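Open day at the Mestgate sorting hall
Saturday, January 18, 2025

I have spent worse Saturdays looking at bins, though not many people can say they drove 30 miles to do it.
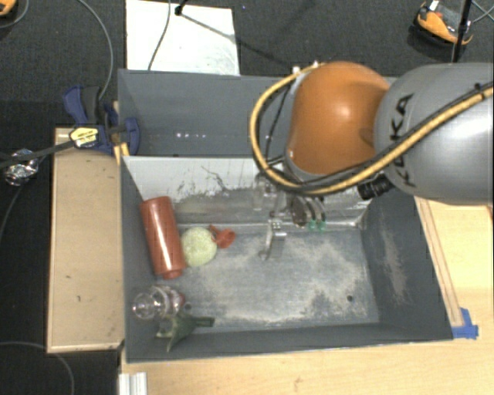 The bins

Mestgate has bins the way other places have carpet. The dark grey one I kept drifting back to had clearly led a full life: scratches branching across the pale back wall, whitish patches worn all over the floor, a dusty smear up one side. A small crowd of objects had gathered along the left, like guests at a party where the snacks are on that side. I found this more interesting than the welcome speech, which ran long and used the word "journey" 6 times.

The tour

Groups of 30 went through the returns aisle, then the packing benches, then a hallway with a framed history of Kunport, the parent company. Visitors could try taping a carton. Mine would not survive a trip across the parking lot – the woman at the bench re-taped it without comment.

Coffee and leaving

Coffee came from Michalski, the bakery by the gate, and the poppy seed roll was the best thing on the premises. There was a raffle. I held ticket 3864, and the prize, a Zemorel tote bag, went to someone else.

They do it again in March. Parking is free, but the first 200 cars get the paved part. Wear boots.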